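August 2021

Spent the whole afternoon on the equipment budget again, and I'm still not done! The long slotted racks are 48 each from Rizzi, and I do want more of them.

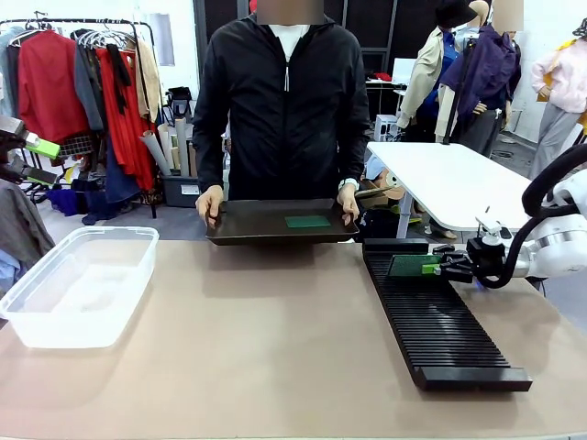 Tray in hand, one green board standing in the rack.

Ginevra Sala thinks we should put 300 toward spare gripper fingers first — she may be right, she usually is — and leave the Nuver quote until we've heard back from Gilport.

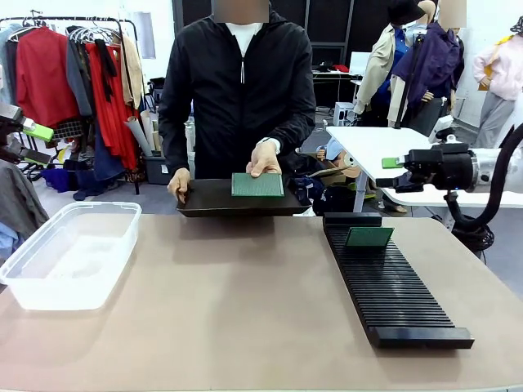 Pressing a board into the tray.

Total so far is 536. Must ask about shipping tomorrow.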